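June, still the month of the piano

Woke at 4 to the neighbor's kid practicing the Gristska waltz again. Same wrong note in the same place. I have started to flinch before it comes.
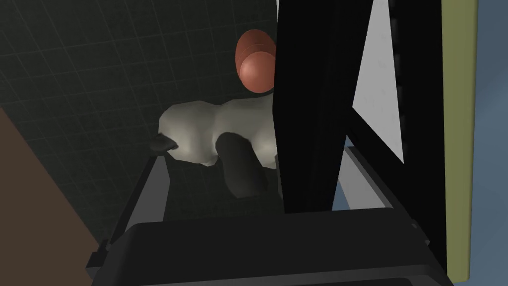

Gave up on sleep and made toast. The bus to Sekville now costs 50 cents more and takes the long way through Stusau, presumably so we can all admire the new traffic circle. I got through 3 pages of my library book and read one of them twice.

Lunch was soup at Rastogi, where I was handed ticket 142 and a look of pity. Good soup, though. Too much dill.

Home by six. Wrote a polite note about the piano, then a less polite one, then put both in the drawer with the others. The kid has moved on to scales. I miss the waltz.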